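Notes from the demo morning at Girkell

A few things to go with your own scribbles from the visit, before I forget them. There were 27 of us in the end, which was a squeeze in the upstairs room, so thanks for taking turns at the front! If you were stuck behind the pillar, these notes are mostly for you.

Halfdan Hedegaard started us off on the simulator, which they call Zendusa. I know a lot of you came hoping to see metal moving straight away, but I was glad he did it in that order. Every task gets tried on a virtual table first, with both arms modelled, and he told us they had done 600 runs of the bowl task before our visit. The arm that isn't needed simply waits at its side.

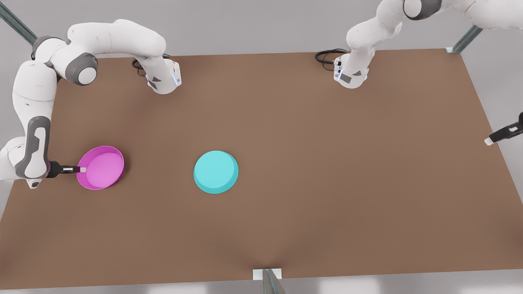

Fig. 1. Bowl task in simulation: right gripper at the rim of the magenta container, left gripper empty.

Look at where the fingertip is in Fig. 1. It reaches over the rim, against the inside of the wall, and that's the bit Victor Kaijage kept coming back to in his half of the talk. With an open container you can go for the edge — no need to get the fingers round the whole thing. The cyan one is a similar size, so have a think about how you'd plan a grasp for that, and whether you'd use the same arm. Victor wouldn't tell us his answer (I did ask, twice).

Somebody wanted to know what the simulator gets wrong. Contact, mainly, was Halfdan's reply, and friction in particular. Please read section 7 of the course pack on this before we meet again, and bring a sketch of your own approach path. Pencil is fine.

Slides are in the shared folder under April.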